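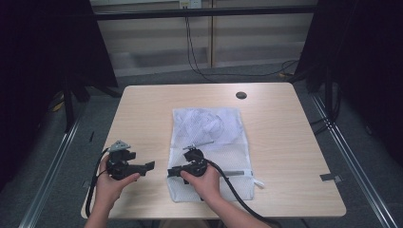 Open day at the Duvum forensic science center, Plotusberg

I've wanted to get inside the Duvum building ever since we moved to Plotusberg, and in March they finally opened the doors to the public. I went with my daughter, who is eleven and has read every detective story in our library, and we stayed until they started stacking the chairs!

You start in the Wanigasekara room, a long teaching lab named after the family who paid for it. Tanvir Haque runs the shoeprint section, and he had us walk across a sheet of paper and then lift our own prints with gelatin sheets. The reference collection behind him holds 1,650 sole patterns, all in shallow drawers, and he let the kids hunt for a match. My daughter found hers in drawer 624 (a cheap sneaker from the discount store, so not exactly rare). He was wonderfully patient about wear marks, which are what make one shoe different from another of the same model. I had no idea a little nick in the heel could matter that much.

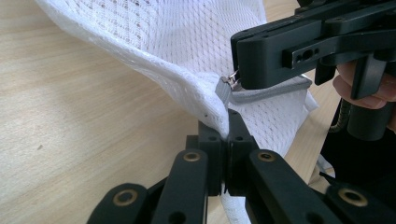 Fibers came next, and this was my favorite part of the whole day. Lacey Clegg has been doing this for years and still talks about lint as if she discovered it last week. Her point was that different parts of the same item hold on to very different things, so you don't just sweep a piece of sticky tape over all of it and hope. Take a white mesh with a gray zipper along one edge: the open holes can let a lot of loose grit through, but the folds, the stitched edge of the zipper tape and the little space under the slider are all places she would want to check separately. Even the small metal ring on the pull gets its own swab, as fingers go there. She works with tweezers and a headband magnifier, and labels everything before she starts. I have been looking at zippers ever since.

We each got 60 seconds at the comparison microscope, and then a second turn when the line got short. You see two fibers side by side, one from the "scene" and one from a sweater, and you have to say whether you'd keep them as a possible match. I said yes far too quickly – the color was right but the thickness was way off. 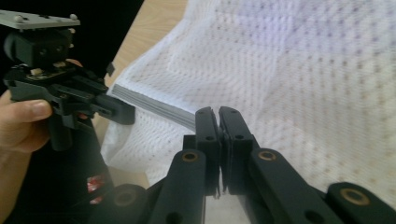
My daughter said no, and she was right, and I heard about it all the way home.

After that we had a slice of lemon cake and caught the 2 p.m. talk in the Clevness annex, on how evidence gets stored and signed for. It sounds dry, but the speaker had a great story about a mislabeled glove and two weeks of phone calls. The seats at the back are hard to hear from, so go early and sit near the front.

Entry was free, parking is behind the annex, and the shoeprint table gets crowded after lunch. We kept our gelatin lifts. Mine is on the fridge.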